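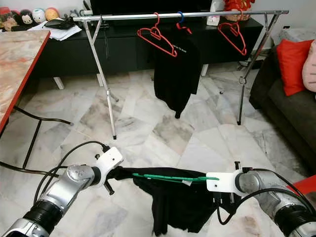
Should I teach by hand guiding or by remote control, and how many demonstrations do I need before training is worth trying?

Tomby
Posted Saturday, April 13, 2019

I have a pair of six-joint arms with Hollex controllers. They can be put in a free mode where I push the arms around myself, or I can drive them from a second, smaller pair of arms on a desk. The task is household stuff with both arms, mainly picking things up, passing them from one gripper to the other and putting them on or into something. I'm recording joint positions, gripper opening and video.

So far I've recorded 17 runs by hand guiding and they don't look very good when I play them back. The motion is jerky and in a lot of the video my own arms are in the way. I haven't trained anything yet. I don't want to spend weeks recording if I'm using the wrong method. I've read everything from a few dozen runs to many thousands.

3 replies

Clikthorpe

Use remote control for a two-arm task if the policy is going to look at video. Hand guiding puts your body in the camera view, and when the robot runs by itself you won't be there, so the pictures it was trained on and the pictures it gets won't match. It is also hard for one person to move two arms and work two grippers at the same time. Most people end up moving one arm, stopping, and moving the other, and the robot learns the stops.

Hand guiding is still good for some things. I use it for finding start poses, for teaching fixed waypoints on a machine that always sits in the same spot, and for checking that both arms can reach everything before I record at all. If you don't need video, it's often the quickest way.

On the number of runs, I'd record 50 or so of the simplest version of the task, train on those, and look at where it fails. Don't decide the total in advance. For a single pick and place with the object in nearly the same position each time, that first batch may be enough. For a handoff between arms it usually isn't. My last two-arm job had 395 good runs in it when I was happy with it, and that was with the object starting inside a taped square on the table.

A few things about the recording that matter more than the total:

Start every run from the same arm pose and end every run the same way. Trim the part at the front where you're sitting down and picking up the leader arms.

Save the commanded positions as well as the measured ones. With a heavy load or a firm grip the two are different, and the gap is where the gripping force is. If you only save the measured gripper opening, the trained policy will close to exactly that opening and drop the object.

Check your timestamps. If the video is late compared with the joints, you'll see the robot reach for where the object used to be. Tap one gripper against something hard on camera and compare the frame with the spike in motor current.

Go at a speed you can hold for an hour. Slow is fine. Stopping to think in the middle is bad, so practice until you don't have to.

If you make a mistake and recover from it smoothly, keep the run. If you drop the thing and have to walk over and pick it up, throw it out.

Tomby

Thanks. I was only saving measured positions, so I'll fix that first. Is it worth keeping the 17 I already have?

Clikthorpe

I wouldn't mix them in. Keep them on disk for comparison if you like.

Urbonaitė

I agree with most of the above but want to add something about cloth, since you said household tasks and I assume that means clothes sooner or later.

With rigid parts you can get away with few runs. With a shirt on a hanger you can't, as the shirt hangs differently every time. We do hanging tasks by remote control and our set is now almost 2000 runs, over several kinds of garment. The part that takes the most data is the last bit, getting the hook over the rail. The hook is thin, the hanger turns in the gripper, and the cloth can hide the gripper from the head camera. Wrist cameras helped us a lot there. If you can only afford one change, I'd put the money into those.

Also:

Dark garments are harder. Black cloth on camera has almost no visible folds unless the light is good. Turn off auto exposure, or the whole picture will change brightness when the garment moves close to the lens.

Change the hanger colors and the garment sizes early on. We did all of the first month with one hanger and the policy wouldn't pick up any other. That was in May and we had to redo most of it.

Plastic hangers slip in hard plastic fingers. Thin rubber on the inside of the fingers is enough. Put it on before you start recording, because changing the fingers later changes how everything grips.

Mind your cables. Tie them so that they have slack with both elbows fully bent. I've had one catch behind a joint and pull the arm's reading off by a couple of degrees, and I didn't notice for a full afternoon of recording.

With two operators, agree on how to do the task first. One of ours grabbed the hanger by the hook end and the other by the middle. Either one is OK, but half and half gave us a robot that went for a point in between.

I don't agree about throwing out drops. We keep them, labeled as failures, in a separate folder. We don't train on them now but they've been handy for building a check that tells us when a run has gone wrong.

guest

just do hand guiding, its much cheaper. wear black sleeves and stand behind it. worked ok for me with one arm putting blocks in a tray

Clikthorpe

For one arm and blocks, sure. Standing behind it also works better with a fixed camera than with one on the robot's head.

Tomby

Going with the leader arms. I've set up the commanded position logging and the tap test shows the video is 2 frames behind, so I need to sort that out before recording more. Will post the success rate after the first 50.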